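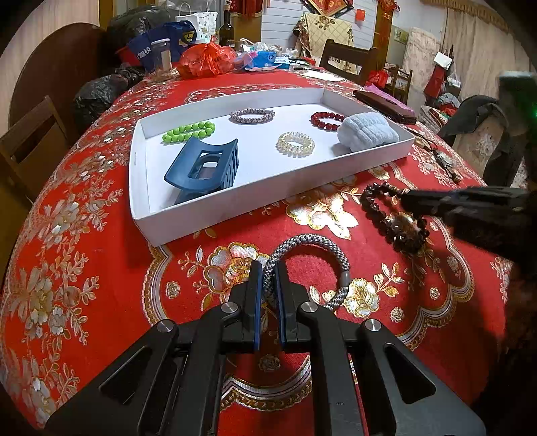
Dirnstead Small Accessories Records
README and data card
Release 6, November 2015

Summary

This package contains written records of small personal accessories: hair ties, hair clips, bracelets and similar articles kept in household trays, drawers and dressing tables. It was prepared by the Dirnstead Collection of Everyday Dress for the use of cataloguers, students of costume and staff of partner collections. The records describe the articles themselves, the containers in which they were stored, and the table coverings and linings on which they were laid out.

The release holds 2171 records. Of these, 1542 have been checked against the object by a second cataloguer and carry the status "confirmed." The remainder carry the status "single reading" and should be cited with that qualification.

Background

The Collection began recording hair accessories as a separate class after a review of older card files found that most had been entered under "sundries" or "notions," often several to a card. A card reading "hair things, one tray" is of little use to a reader who wishes to know whether the tray held claw clips or elastic ties. The present records replace those cards. Where an old card number is known, it is given in the field old_ref.

The work was directed by Bleddyn Mostyn, who also wrote the term list. The Ondier and Pavliuk deposits form the larger part of the material. The Koneo deposit was added in April and is still being read.

Contents of the package

records.txt: one record per article, tab-separated, UTF-8.
trays.txt: one record per container, with the identifiers of the articles stored in it.
cloths.txt: one record per table covering or drawer lining.
terms.txt: the controlled term list, with preferred and rejected terms.
changes.txt: corrections made since the first release.
README.txt: the present document.

Identifiers begin with H for hair articles, B for bracelets and other articles worn on the wrist, T for trays and boxes, and C for cloths. Identifiers are never reused. If a record is withdrawn, its identifier remains in the file with the status "withdrawn" and a short note.

Fields in records.txt

id: the identifier of the article.
term: the preferred term, taken from terms.txt.
form: overall shape, such as ring, claw, bar or strand.
color: up to three colors, the dominant color first.
surface: plain, braided, beaded, fabric-covered or other.
finish: matte, glossy or mixed.
joins: the presence and appearance of any connector, knot or clasp.
material: entered only where established by label, maker's mark or examination. Otherwise "not determined."
tray: the identifier of the container, if any.
cloth: the identifier of the cloth on which the article was laid out, if recorded.
status: confirmed, single reading or withdrawn.
old_ref: the earlier card number.
note: free text of no more than 100 words.

Recording conventions

Hair ties. The preferred term is "hair tie" for any closed elastic loop intended to hold hair. "Ponytail holder," "hair elastic" and "bobble" are rejected terms and redirect to it. A braided tie is one whose outer surface shows interlaced strands. The strands are recorded by color, so that a tie in gray, white and black is entered as "gray; white; black" with the surface "braided." Many ties have a smooth connector where the ends of the braid meet. The connector is recorded in the joins field with its color, and its material is left as "not determined" unless there is firm evidence. A tie that has lost its connector is still a hair tie, with the loss entered in the note.

Claw clips. The preferred term is "claw clip" for a hinged or sprung hair clip with opposed rows of teeth. Record the color, the profile of the top (curved, straight or shaped), any openings in the body, and the length of the teeth relative to the body. Broken teeth are recorded in the note. A large claw clip and a small one are given the same term, and size belongs in the note. The earlier practice of using "jaw clip" for the larger sizes has been dropped.

Beaded bracelets. Beads are described by shape, color and finish. The phrase "dark brown, round, glossy" is sufficient. Cataloguers are asked not to enter "wood," "seed," "glass" or "stone" on the strength of color alone. Several early records were corrected on this point, and the corrections are listed in changes.txt. If a bracelet has no visible clasp, the joins field should read "none seen" — it should not be left blank, as a blank is read as "not examined."

Trays and boxes. A tray is recorded separately from its contents. Shape, color and depth (shallow or deep) are required. A lid is recorded if one is present. Articles found beside a tray are not assigned to it unless the depositor has stated in writing that they belong together. This rule has reduced the number of articles attached to trays in the Pavliuk deposit, and readers comparing the present release with earlier ones will notice the difference.

Cloths. Table coverings were at first omitted. They are now recorded because patterned cloths helped staff match loose articles to particular laying-out sessions when labels had become separated. A record gives the ground color, the colors of the pattern and the main motifs. Floral cloths are entered as "floral," with leaves, rosettes and scalloped bands added as secondary motifs when present. The word "embroidered" is reserved for cloths examined from both sides. When only the face has been seen, the correct entry is "embroidered appearance" or "printed appearance." A cloth with both large and small flowers is described with the larger first.

Color terms

The color list is deliberately short. It contains black, white, gray, silver, gold, cream, brown, red, orange, yellow, green, blue, purple and pink. Each may be preceded by "light," "dark" or "bright." Navy is entered as "dark blue," and burgundy as "dark red." Gold and silver describe appearance only and make no statement about metal content.

Color was read in daylight at a north-facing window wherever practical. Articles from the Ondier deposit were read under room lighting during the winter, and some of the entries for cream and white may be exchanged in a later release.

Quality control

Each confirmed record was read by two cataloguers working separately. Differences were settled by a third reading of the object. The most frequent differences concerned the dominant color of multicolored hair ties and the distinction between glossy and mixed finishes. Differences over the preferred term were uncommon after the term list was revised.

The tray field was checked against trays.txt in both directions. An article cannot be listed in two trays. Nearly all errors found by this check arose from articles moved for cleaning and returned to a different container.

Known limitations

The records reflect what three depositors chose to keep. They should not be used to estimate how common any type of accessory was in households generally. Inexpensive articles that break easily are likely to be underrepresented.

Dates of manufacture are not given. Hair ties and plastic clips seldom carry marks, and styles remained on sale for long periods. Requests to supply approximate dates have been declined for this release.

Measurements are also absent. The measuring of elastic articles proved inconsistent between readers, and the results for the Ondier deposit were removed. A revised procedure, with the tie lying flat and unstretched, is under trial.

Handling of the objects

Readers who consult the articles in person should keep to the following practice. One tray is brought to the table at a time. Elastic ties are not to be stretched, as the inner core of an older tie may give way while the outer braid remains sound. Claw clips are supported beneath the body and are not opened. Beaded bracelets are lifted with both hands and laid down in a closed loop. Articles are returned to the same tray before the next is issued, and the tray slip is initialed by the reader and by the member of staff on duty.

Use and citation

The records may be copied and used for study, teaching and cataloguing without charge. Altered copies should be marked as such. The suggested citation is: Dirnstead Collection of Everyday Dress, Small Accessories Records, Release 6. Individual records should be cited by identifier and status.

Corrections

Corrections are welcome from any reader and should quote the identifier, the field concerned and the proposed entry. They should be addressed to Bleddyn Mostyn at the Collection's cataloguing office. Accepted corrections are entered in changes.txt at the next release. Proposals for new preferred terms are considered once a year, in April.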